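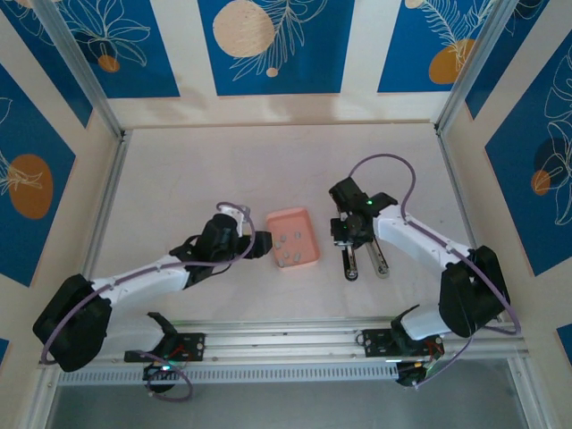

Two-arm cell, block tray in the middle, purple cable on both arms

skinanis_bench
Looking for opinions on cable routing. Both arms are on the one aluminum rail and share the tray. The right arm has been dropping off the bus, always when the shoulder is well forward. It comes back after a power cycle. Log says 1557 cycles since I last had the connectors apart. The left arm has never done it. Same firmware on both.

Multow
How much slack do you have at the gripper head on the right? That loop goes up pretty high before it comes back to the link. I would shorten it and put the extra down at the shoulder where the bend is.

skinanis_bench
I left it long on purpose. The first cable was tight at the wrist and it pulled the plug out a little at a time until it failed. Didn't want that again.

rundeck
I don't agree with shortening it. A big loop is ugly but it doesn't load the connector. Check the run past the shoulder housing first. If the cable is tied on both sides of the joint with nothing spare between the ties, you are stretching it every time the arm goes forward.

Multow
A big loop also swings. It will snag on the other arm sooner or later, they both reach in to the same tray. The left one is wrapped around the motor housing and that's the arm with no faults.

rundeck
One arm with no faults doesn't prove much. I wouldn't wrap a cable around a motor housing. Mine got stiff from the heat in one summer.

Pao-chu Cheng
Before you move anything, power it down and reseat the plug at the base end. There is a lot packed in around that right base. On ours the fault looked exactly like a bad cable and it was the base connector not fully home. Then jog the shoulder slowly by itself, gripper open, and watch the error counter.

Also the green light on the gripper head only tells you it has power. Ours stayed lit with the data line dead.

skinanis_bench
OK, did that. Reseated the base plug, ran the shoulder back and forth 40 times. Counter went up by 35. So not the plug, or not only the plug.

Pao-chu Cheng
Then hold the arm still at the forward position and flex the cable by hand near the shoulder. Hands clear of the joint.

skinanis_bench
Errors as soon as I bend it right behind the housing. There was a tie there that I had pulled down too hard. I put in a new cable, same length, and moved the tie down the link so it has some slack through the joint. No errors in 40 passes.

rundeck
Good. Use hook and loop there next time, zip ties always end up too tight.

Multow
I still think the top loop is too long.

skinanis_bench
Leaving it for now. I replace all of these at 4000 cycles anyway and will try a shorter one then, probably November.

Alemayehu
What gauge is the new cable? I have the same fault on a single arm and mine is tied in the same spot.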